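Notebook, chores bench, Fludton
October, started 9:40, written up in pieces through the afternoon

Grippers warm, both sides homed on the first try. Left wrist still has the small click when it rolls past halfway. Jarlath says it's the cable rubbing on the clamp. I moved the clamp and it still clicks, so it's in the wrist, or it's in Jarlath's head and now in mine.

Question for the week, as set by Thibault: can the Eltach setup do "light tidying" in a lived-in room with no preparation. I asked him what light tidying means and got three sentences with no verbs in them. So I wrote my own definition and stuck it at the top of the sheet:

Pick up a bowl from the floor. Put it on a table. Don't knock over anything that was already on the table. Let go of the bowl.

The last part had to be added after the first hour.

Reading back over the Gautier notes from the spring before starting. Their writeup says bowl pickup is "solved for rigid open containers." I'd like to know what room they solved it in. I have a guess: matte bowl, bare bench, overhead lights, same spot every time. We had that number too, when we worked on a bare bench. It was a lovely number and I don't believe it told us anything about a kitchen.

Results first so I don't bury them.

28 attempts at floor to table. Five went start to finish with no hand on anything. Six more got there after a person nudged the bowl or told it to try again. The remainder were drops, misses, stops, or me hitting stop. I'm counting nudges as failures on the summary sheet, whatever Thibault wants to call them. If I pay for a dishwasher and have to turn each plate for it, I don't own a dishwasher.

What goes wrong, in the order it bothers me:

Shiny steel. Depth on the inside of the steel bowl is junk. The planner sees a hole, or a floor that's lower than the floor, and sends the fingers somewhere between the two. The rim is a bit better, but a rim with light on it moves when the head moves, and then the grasp point slides along it and the arm chases. Teodoro suggested dulling spray. I said no. People aren't going to spray their bowls.

Tilt. A bowl flat on its base is one problem. A bowl leaning is another, and it's the normal one if somebody's kicked it. The near finger touches first, the bowl rocks, the far finger closes on air. Gravito's force setting doesn't help because there's no force to read until it's too late. I tried coming in lower. Lower means the fingers scrape tile, and the scrape reads as contact, and it closes early. Backed off 2 mm. Now it misses the low rims again.

Grout lines. I thought this was a joke when Younes said it, and I've apologized. With the room light coming across the floor, the edge finder likes a long straight grout line more than it likes a bowl. Twice it announced a grasp on a joint between tiles. High confidence both times.

Table heights. Two tables, with tops that don't look anything alike. The dark one has a bit of gloss and picks up the light, the white one doesn't give the cameras much to hold on to. Letting go is fine on the dark one if it's got the near edge in view. On the white one it tends to hover. Longest hover I let run was long enough for Yusri to go and make tea.

Clutter. Nobody cleared a thing, and that was the deal. There's stuff along the back of the long table and a heap stored underneath it, reds and blues all over the place, and every one of those is a candidate object as far as the detector is concerned. I had it down as a background problem. It's a foreground problem the moment an arm has to pass in front of it. 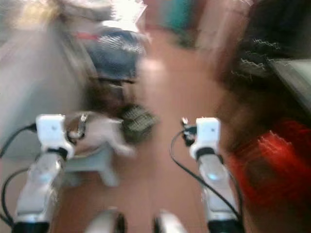

Head view, smeared.
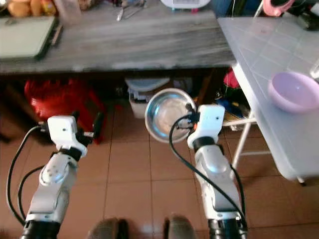

Steel bowl on the floor, right gripper near the rim.

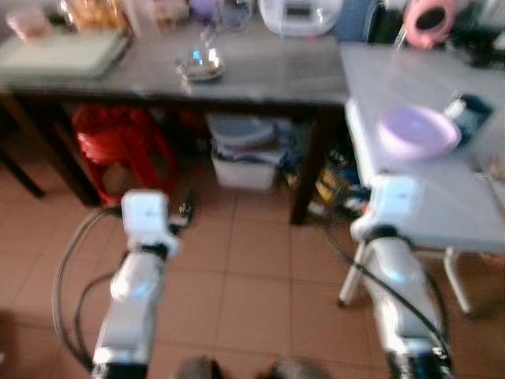 Head view, smeared again. Lilac bowl on the white table.

Blur deserves its own paragraph. When the head moves fast, we lose the room. I went through the logs with Younes after lunch and a good share of the bad grasp calls were made from smeared input. The system doesn't know it's smeared. It doesn't say "I can't see, wait." It says bowl, 0.8, go. A person turning their head quickly simply doesn't reach for a glass until they've stopped turning. We don't have that reflex anywhere in the stack, and I find it strange that it's this late in the project and we're only now writing it down.

Cheap fix to try: score each view for sharpness and refuse to commit to a grasp below a threshold. Younes has a version that takes an afternoon. It'll make everything slower. Thibault will hate that, and I'd still take it.

People and animals. The safety rule as written says stop if a person is within reach. In a house, people are within reach all the time, that's what a house is. With the rule on, it stopped so often that we couldn't finish a run whenever someone was walking through. With the rule loosened, it carried on, and I stood with my thumb on the stop button and got no work done at all. Neither of those is a robot doing a chore while you do something else.

Small animals are worse. They come in low and quick and they go right where the arm wants to go, because the thing on the floor is interesting to them too. The person detector doesn't fire on them. The object detector sometimes does, and I don't care to think hard about what it would do with that if the target list weren't locked. I've asked for "anything that moves by itself" to be a stop condition, no class label needed. Jarlath thinks the arms' own cables will trip it. He's probably right. They swing enough.

About those cables. They loop out wide from the wrists, and on low reaches they come down toward the floor. I'd like them sleeved and brought in close before we do any more work at floor level. It's boring work and it's been on the list since before the list had a name.

Conversation at the bench, 2:15, more or less as it went:

Teodoro: five clean runs is better than zero, which is what we had in the summer.
Me: in the summer we hadn't tried.
Teodoro: so it's infinitely better.
Me: would you leave it alone with your mother's bowls?
Teodoro: she has plastic ones.

He has half a point, and it goes in here for fairness. Plastic bowls are easier. They're matte, they've got color, they give a little when squeezed. I ran a handful of plastic pickups off the sheet, not counted above, and they went noticeably better. If the pitch were "will lift a plastic bowl from a clear patch of floor with an adult watching," I'd sign it this afternoon.

Timing. I didn't bother with a proper stopwatch column. Every clean run was slower than Yusri bending down and doing it, and Yusri has a bad back. I know speed is supposed to be the thing that comes later. I've been hearing that about speed for as long as I've been in this line of work. What worries me more is the attention it costs. A slow helper you can ignore is worth having. A slow helper you have to watch takes more out of the day than the chore did.

Things that did work, since I'm going to be accused of leaving them out:

Left and right don't fight each other anymore. The shared-space fix from last month holds up and I had no arm-to-arm stops.

Release on the dark table, when it could see the edge, was gentle. No bangs.

Recovery after a drop is decent. It looks, finds the bowl again and has another go without being asked. It'll have the same go, with the same mistake in it, but it does look.

Homing. See top.

For Thibault's slide, if he must have one line: it can pick up some bowls some of the time, with somebody standing there. Please don't let Gautier's number and ours go in the same chart. They aren't measuring the same thing, and ours will look like we broke something.

To do:

Sharpness gate, Younes, before anything else.
Cable sleeves, both arms, me. Order the longer ones this time.
Motion stop for unlabeled moving things. Jarlath to check how bad the cable false alarms are.
Left wrist click. Open it up.
Grout. Ask Yusri whether the floor plane fit can just mask straight lines, or whether that also eats table legs.
Rerun steel bowl, flat and tilted logged separately. I lumped them together this time and I regret it, because now I can't say how much of the failure is shine and how much is tilt.
White table: find out what the hover is waiting for. My bet is it wants a depth reading it's never going to get, and there's no timeout.

Don't do: dulling spray, colored tape on the rims, moving the clutter, turning off the sun. All four were suggested today. The tape came up twice.

4:50. One more try with the steel bowl after everyone had packed up, not on the sheet. Fingers on the rim, lift started, bowl turned in the grip and went down on the tile with a noise they heard in the front office. Grip log saved under today's folder, second file. Rotation starts well before the slip flag does, so the flag threshold is set wrong or the pad's worn. Check the pad first.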